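Furkcombe repair evening to return in October with a longer bench and more trays

September 11, 2021

The Furkcombe repair evenings, which have been keeping lamps, radios and other much-loved household odds and ends out of the trash for 3 years now, will be back in October, and there is a good deal more room this time for anyone who would like to learn how to take something apart.

Britta Engelhardt, who started the evenings in her own garage, said the move to the old Danelberg shop has let the group set up a proper sorting table at last — a white one, with yellow trays on both sides and a steel tray in the middle for whatever is being worked on.

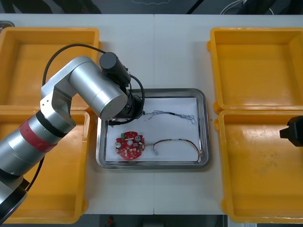 "People used to put their screws in a coffee cup and then somebody would drink from the cup," Engelhardt said with a laugh. "Now there's a place for the parts, and a sheet of clean paper under the circuit board so you can see the little things before they roll away."

Sivaprasad Bangera will lead the beginners' hour, which covers connectors, wire harnesses and how to label a plug before you pull it. He asks newcomers to be patient with themselves, and to bring reading glasses if they own a pair.

A local fund drive brought in $2000 for the new room, and 305 items have been looked at so far, toasters very much included. Admission is free, and there will be cake.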